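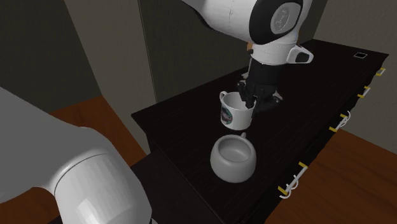 Dans le simulateur : la tasse est tenue par le haut, juste au-dessus du pot blanc.

Tutoriel du club — déplacer une tasse en simulation

Ce tutoriel est destiné aux nouveaux membres du club de robotique Grarnness. Il suppose que vous avez déjà installé Ollico et que la scène « meuble » s'ouvre sans message d'erreur. Si ce n'est pas le cas, demandez à Romain Lecomte, il garde la liste des versions compatibles.

1. Charger la scène
Ouvrez le projet Famwood, puis choisissez la scène 417. Attendez que tous les objets soient stables sur le meuble avant de lancer le bras.

2. Définir la prise
Nous prenons la tasse par le haut, avec les doigts dans l'ouverture. La prise par l'anse est possible aussi, mais elle demande une orientation du poignet très précise et je ne la conseille pas pour commencer. Placez le point de prise un peu à l'intérieur du bord et fermez les doigts lentement.

3. Lever la tasse
Montez d'abord de 5 cm à la verticale, sans aucune rotation. Contrôlez à ce moment la distance avec les objets voisins. Sur mon image, il reste seulement un petit espace entre le fond de la tasse et le bord du pot : pour un trajet horizontal, je vous recommande de monter encore de 2 cm.

4. Déplacer et poser
Ajoutez un point de passage, puis le point final. La descente doit être plus lente que le reste du mouvement. Ouvrez les doigts seulement quand le contact avec le meuble est détecté.

5. Enregistrer l'essai
Faites 100 essais avec des positions de départ différentes et gardez aussi les échecs. Le fichier s'envoie à Dorothy Stockdale avant la réunion d'avril, avec votre nom et le numéro de la scène.

Erreur fréquente : la tasse glisse quand le bras accélère. Diminuez l'accélération avant de toucher à la force de serrage — une force trop grande fait trembler les objets dans le simulateur.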